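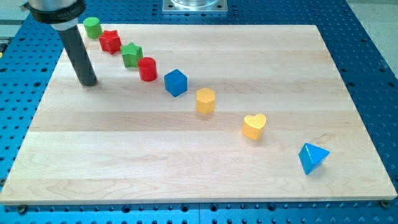

Equipment line: where the money stands

Progress report to the Wedwood program office, covering work through April
Prepared by Dilek Özkan, manipulation group

Short version for anyone reading this between meetings: we have one working arm, we have spent less than planned, and I would like permission to spend the difference on things far duller than what was in the proposal.

What we bought

The arm, its controller and the optical table came in together under the Kettani order. The table was the item your reviewer queried, and I concede it looked extravagant next to a set of painted wooden blocks. It has earned its keep. We bolt things down, unbolt them, put them back on the same holes, and the calibration survives. The maple board on top was the cheapest thing on the order and is the part visitors compliment.

The blocks themselves (stars, cylinders, a heart, a pyramid and so on) were charged to consumables. Accounting asked whether they were toys. I replied that they were test objects with known geometry, and accounting replied with a different form.

What we did not buy

The proposal budgeted for a second arm in this period. I have held that purchase. The quote from Murach was good for 43 days and we let it lapse, which caused some distress on their side and a number of phone calls on ours. My reasons are these. The first arm is busy for only part of the working day, and the rest of the time it waits for us to reset the blocks, argue about the results, or find the hex key. A second arm would wait too, at considerable expense.

We also did not buy the two-finger gripper. All the pushing work runs with the plain black rod, and pushing is what we promised you for this year. The gripper stays on the list for next year, when we are supposed to pick things up.

Work to date

The pushing tasks are running on the full block set. Instructions such as "move the red star next to the blue cube" are handled well enough that we have stopped gathering to watch. Long sequences, where the arm has to tidy the whole board into a line or a group, are less reliable and take most of our debugging time. The heart remains a nuisance. Pushed on a lobe, it turns, and the planner then spends a while chasing it.

We lost 7 working days to a cable fault. The replacement cable cost less than the shipping on it. I mention this because it bears on the request below.

Request to reallocate

I would like to move the second-arm money within the equipment line as follows:

Spares. Two sets of cables, a spare rod with its mounting collar, and a second controller power supply. None of this photographs well.

A proper camera mount. The current one is sturdy but was assembled from what was in the drawer, and every recalibration starts with a discussion of whether it has moved.

Two additional boards and block sets. Paint chips, and a chipped block is a slightly different color to the vision system. Wenside will cut the boards to our hole pattern if we order both at once.

A service contract on the existing arm, three years. I priced this against paying per visit and the contract wins after the second visit. We have already had one.

Together these come to around half of what the second arm would have cost. I propose to hold the remainder against the gripper and to return to the arm question once the first one is running overnight without a chaperone.

Risks

Prices may rise while we wait. Murach has hinted at this, as one would in their position. The larger risk is the end-of-year rule under which unspent equipment funds go back to the program office. If the rule will be applied to us, please say so early, and I will have to reconsider my views on the second arm with some speed.

Needed from you

A yes or no on the reallocation, and written confirmation that the held balance can carry over. The Wenside order is drafted and needs only an account code.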